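6 min read

Hand-held gripper comparison: inspection checklist with comments
Limgate bench, filled in February 10, 2024
Checked and signed by Maureen Pilkington

We use cookies to remember your settings and to count visits. Accept all / Manage choices

Purpose

This is the checklist for comparing the two hand-held grippers, the Jõgi and the Brakitz, before one of them is picked for the Zakthorpe job. Both carry a camera on the body and both are worked by a trigger. Each item is marked OK, FIX, or HOLD. FIX means the gripper can be used today but the work must be done before the next session. HOLD means put it down and tag it. Comments are mine unless another name is given.

Section A. Before picking up either gripper

A1. Trigger returns fully on its own when released.
Jõgi: OK. Brakitz: OK.
Comment: The Brakitz comes back slower. It still closes the last bit of travel without help, so I passed it. Please write down if it ever stops short.

A2. Finger screws tight, no thread showing where it should not.
Jõgi: OK. Brakitz: FIX.
Comment: One screw on the Brakitz turned by hand. Tightened and marked with paint pen. If the paint line has moved at the next check, change the mark to HOLD and use thread locker.

A3. No sharp edges where the hand goes.
Jõgi: FIX. Brakitz: OK.
Comment: Printed ridge behind the Jõgi trigger guard. It caught my glove. Sand it down.

A4. Camera mount does not move when pushed with a thumb.
Jõgi: OK. Brakitz: OK.
Comment: Push from both sides. The Brakitz mount feels solid from the left even with the clamp half open.

A5. Cable tied down at two points and clear of the fingers through full travel.
Jõgi: OK. Brakitz: FIX.
Comment: The second tie on the Brakitz sits too far forward. At full open the cable bows out toward the finger. Move the tie back 18 mm.

A6. Weight on the wrist acceptable for a full session.
Jõgi: OK. Brakitz: OK.
Comment: The Jõgi is 300 grams heavier with the camera on. I did not mind it. People with smaller hands should try both before signing this line for themselves.

Section B. Bench setup

B1. Table covered and cover flat enough that parts do not roll.
OK.
Comment: Small ripples are allowed. Pull the cover tight at the corners and leave it. Do not tape it down in the reach area, the tape edge catches finger tips.

B2. Light set to the bench level and left alone between grippers.
OK.
Comment: In the June comparison somebody turned the lamp up halfway through and we could not use half the notes. The switch now has a cover on it.

B3. Containers placed at the far side, with room to bring the gripper over the part without touching them.
OK.
Comment: Keep the same containers in the same places for both grippers. If one gets bumped, put it back before the next pick.

B4. One part out at a time.
OK.
Comment: Spare parts go in the tray under the bench.

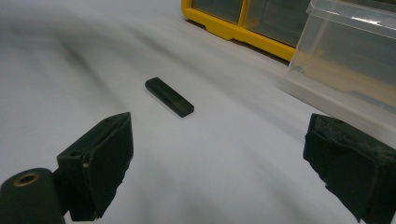

Section C covers the fingers and pads, and this is where most of the marks get lost. Go over each finger from the tip back to the mount with the gripper held still and the trigger locked. Look at the inner face first, then the edges, then the holes. With dark pads on dark fingers it is easy to miss damage, so use the small flashlight as well as the bench light. The left pad is frayed along its bottom edge, and the right one is rough and a little crumbly along the top. Wear like that is a FIX on its own. It becomes a HOLD if the pad lifts when you run a fingernail under it. The tiny white fleck on the left finger gets wiped with a dry cloth first. If it wipes off, no mark is needed. If it stays, write it down as a chip and measure it.

Section C. Fingers and pads

C1. Pad stuck down over the whole inner face.
Jõgi: OK. Brakitz: OK.
Comment: Fingernail test done on all four pads, every edge.

C2. Pad edges clean.
Jõgi: FIX. Brakitz: FIX.
Comment: New pads ordered for both. I want the two grippers on fresh pads for the next round or we are comparing pads. Fit them on the same day from the same sheet.

C3. Finger tips meet evenly when closed.
Jõgi: OK. Brakitz: OK.
Comment: Close on a strip of paper and pull. It should hold at the tip and at the middle. If it slides out at the tip, the finger is bent or the pad is too thick near the mount.

C4. No cracks at the screw holes.
Jõgi: OK. Brakitz: OK.
Comment: Check the side holes with the flashlight held low. On an earlier set the cracks started at the hole and ran toward the tip, and they were very hard to see from straight on.

C5. Metal inserts seated and not spinning.
Jõgi: OK. Brakitz: OK.
Comment: Press on each with the end of a driver. A loose insert is always HOLD. Do not glue it back in and carry on.

C6. Finger travel full, 0 to fully open, no scraping.
Jõgi: OK. Brakitz: FIX.
Comment: Light scrape near fully open on the Brakitz. Could be the cable from A5. Fix the cable first and recheck before taking anything apart.

Section D. Camera view

D1. Both finger tips visible through the whole of the travel.
Jõgi: OK. Brakitz: OK.
Comment: Check it on the monitor with the fingers open, half open, and closed. Tilting the camera up to see more of the bench loses the tips when closed, so do the closed position last and do not touch the tilt after.

D2. Part can be told apart from the fingers on the monitor.
Jõgi: FIX. Brakitz: FIX.
Comment: A dark part between dark fingers is fine out on the white cover. It gets much harder once the fingers close on it. I would like a run with light-colored pads on both. Not a safety matter, but it slows the review.

D3. Lens clean.
Jõgi: OK. Brakitz: OK.
Comment: Lens cloth only. Shop towels have already marked one lens.

D4. Exposure locked.
Jõgi: OK. Brakitz: HOLD, then OK.
Comment: The Brakitz camera had gone back to auto after the battery change. Locked it again and restarted. Add this to the battery change steps.

Section E. During the run

E1. 40 picks per gripper, same person, same part.
OK.
Comment: I did both sets. Jõgi first. Next time start with the Brakitz.

E2. Rest the hand after every 5 picks.
OK.
Comment: Put the gripper down fully. Holding it in your lap does not count.

E3. Other hand kept flat on the bench or behind your back.
OK.
Comment: The fingers will not do serious harm but they do pinch. Reaching in to straighten the part while the trigger is pulled is the usual way it happens.

E4. Stop at once if a pad comes loose, a screw drops, or the trigger sticks.
Not needed.

E5. Dropped picks written down with a reason.
OK.
Comment: Use the short list on the clipboard. "Slipped" covers too much. Say whether it slipped on the way up, while moving, or at the release. On this round the Brakitz slips were nearly all on the way up, with the part held too close to the tip. The Jõgi slips were spread out and I could not see a pattern.

Section F. Result for this round

Jõgi: passed for bench use. Open items A3, C2, D2.
Brakitz: passed for bench use. Open items A2, A5, C2, C6, D2.

Comment: I prefer the feel of the Brakitz. It is lighter and the trigger takes less effort. I trust the Jõgi more at the moment because less of it needs attention. That may change once the cable is moved. I am not ready to recommend either one for Zakthorpe on worn pads, and the fresh pads have to come before any decision.

Leave both grippers on the rack with triggers unlocked and batteries out. Tags stay on until the open items are signed. Keep this sheet with the clipboard, and start a new one for the next round.

M. Pilkington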